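Toltus, kit de pinza y simulador para clubes de robótica
Ref. 2546

¡Por fin una pinza pensada para el aula! El kit Toltus trae una pinza de dos dedos planos, lista para montar en el brazo del club, y la licencia del simulador Zeltgate, donde el alumnado prueba cada maniobra antes de pasar al banco de trabajo. En el torneo escolar de Drurkwood lo usaron 19 equipos, ¡y qué ganas de repetir en diciembre!
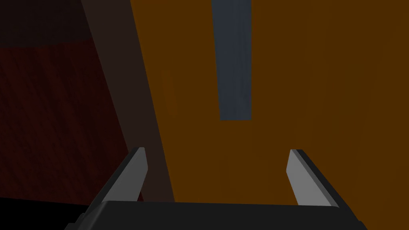
Texto: Liesl Grabner, club de robótica Gruber
7 de abril

Los dedos abiertos ante una gran superficie naranja, vistos en simulación desde detrás de la palma: con esta vista practica mi grupo la aproximación. La cara interior gris claro se distingue muy bien con poca luz (un detalle que agradecemos muchísimo).

Incluye: pinza, cableado, dos juegos de dedos y guía de prácticas en español.
Licencia: un curso escolar, renovable.
Edad recomendada: desde 12 años.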